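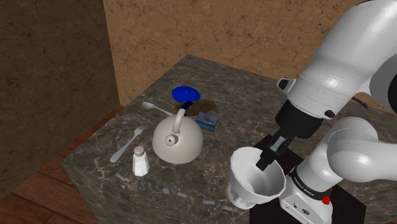
Für ein Spiel mit so vielen Würfeln brauche man doch bestimmt die halbe Stunde schon zum Aufbauen, hieß es neulich in einer Mail, und danach sei die Klasse dann so laut, dass an Lesen nicht mehr zu denken sei. Beides lässt sich zum Glück schnell beantworten, und weil immer wieder ganz ähnliche Fragen kommen, stehen die häufigsten jetzt gesammelt auf dieser Seite. Viel Spaß beim Stöbern!

Häufige Fragen zu Clonov, dem Silbenwürfelspiel von Fodomgate

Wie lange dauert der Aufbau?
So lange, wie ein Kind braucht, um einen Stoffbeutel auszukippen. Es gibt keinen Spielplan und nichts zu sortieren. Würfel auf den Tisch, Stift und Papier dazu, los!

Und die Lautstärke?
Auf einer nackten Tischplatte klappert es, ja. Wir würfeln am liebsten auf Filz oder auf einem gefalteten Handtuch, dann hört man fast nur noch die Kinder (und die dürfen ruhig ein bisschen jubeln, finden wir). Wer es ganz leise mag, lässt in einer Schachtel mit Filzboden würfeln.

Wie wird gespielt?
Auf jeder Würfelseite steht eine Silbe. Ein Kind wirft alle sechs Würfel und versucht, aus den oben liegenden Silben ein Wort zu legen. Jedes gültige Wort wird aufgeschrieben und laut vorgelesen, dann ist das nächste Kind dran. Pro Silbe gibt es einen Punkt. Wer gar nichts findet, darf einen einzigen Würfel noch einmal werfen, und gerade dieser eine Wurf ist oft der spannendste der ganzen Runde!

Was ist in der Packung?
Sechs Silbenwürfel, ein Stoffbeutel, zwei Hefte. Im ersten Heft stehen die Regeln samt Varianten, im zweiten 40 Aufgaben für die Einzelarbeit. Stifte und Papier sind nicht dabei.

Ab welcher Klasse eignet sich das Spiel?
Gedacht ist es für die zweite Klasse aufwärts. In der ersten klappt es ab dem Frühjahr meist auch schon, wenn man mit weniger Würfeln anfängt und nur zweisilbige Wörter sucht. Nach oben ist viel Luft: Drittklässler erfinden mit Begeisterung Fantasiewörter und schreiben dazu eine Erklärung wie im Lexikon. Probieren Sie das unbedingt aus, die Ergebnisse sind herrlich!

Können Kinder auch allein damit arbeiten?
Sehr gut sogar, dafür ist das Aufgabenheft da. Die Aufgaben werden nach hinten schwieriger, und die Lösungen stehen auf den letzten Seiten, damit selbst kontrolliert werden kann. Manche Klassen legen den Beutel einfach in die Freiarbeitsecke. 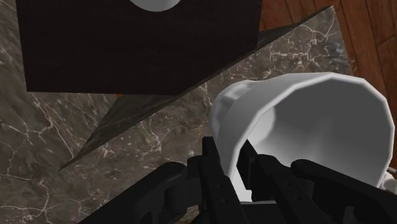
Andere arbeiten lieber zu zweit: Ein Kind würfelt und liest die Silben vor, das andere schreibt mit, nach jeder Aufgabe wird getauscht. Gerade bei Kindern, die sich beim lauten Lesen noch nicht recht trauen, läuft diese Form oft erstaunlich gut, und die Rechtschreibung wird ganz nebenbei mitgeübt.

Welche Wörter gelten?
Alle, die in Ihrem Klassenwörterbuch stehen. Wer keins zur Hand hat, nimmt unsere Wortliste Flokemstead. Darin stehen 2620 Wörter, die sich mit den Würfeln wirklich legen lassen, alphabetisch und nach Silbenzahl geordnet. Die Liste gibt es als PDF, sie darf für den eigenen Unterricht beliebig oft kopiert werden. Namen gelten nicht, außer Sie einigen sich vorher mit der Klasse darauf.

Wie ist das mit Umlauten und Doppelkonsonanten?
Umlaute stehen so auf den Würfeln, wie sie geschrieben werden, ein A darf also kein Ä ersetzen. Bei Doppelkonsonanten trennen wir wie im Schulheft: „Son-ne“, „Kof-fer“. Genau an dieser Stelle kommen die Kinder übrigens ins Reden, und solche Gespräche über Silbengrenzen sind Gold wert!

Eignet sich Clonov für Deutsch als Zweitsprache?
Ja! Wir empfehlen, jedes gefundene Wort gleich in einem Satz zu verwenden oder schnell zu zeichnen. Bei Nomen wird der Artikel mit aufgeschrieben, dafür gibt es dann einen Extrapunkt.

Was ist der Unterschied zu Jakab?
Jakab ist die Schwester für die Kleineren, mit Anlauten und Bildern statt Silben. Die Würfel sind gleich groß und lassen sich zusammen in einen Beutel werfen, gemischt gespielt wird aber nicht. Viele fangen mit Jakab an und wechseln, sobald die Anlaute sitzen.

Wie reinige ich die Würfel?
Mit einem feuchten Tuch abwischen und an der Luft trocknen lassen. Bitte nicht in die Spülmaschine, die Schrift leidet darunter. Der Beutel verträgt die Handwäsche.

Uns fehlt ein Würfel. Müssen wir alles neu kaufen?
Auf keinen Fall! Jeder Würfel trägt neben einer Silbe einen kleinen farbigen Punkt. Sehen Sie nach, welche Farbe fehlt, und schreiben Sie uns, dann schicken wir genau diesen einen nach. Bis er da ist, spielt es sich mit den übrigen wunderbar weiter, nur die ganz langen Wörter werden seltener.

Kann ich auf Rechnung der Schule bestellen?
Ja. Bitte die vollständige Schuladresse angeben und, falls nötig, die Kostenstelle. Im August ist der Andrang vor Schuljahresbeginn am größten, wer früher bestellt, hat die Beutel sicher zur ersten Woche im Regal.

Darf ich eigene Aufgaben einschicken?
Wir freuen uns riesig darüber! Am besten mit Klassenstufe und Lösung. Besonders gesucht sind zurzeit Aufgaben zu zusammengesetzten Nomen, davon hat das Heft noch zu wenige.

Stand dieser Seite: 13. März 2025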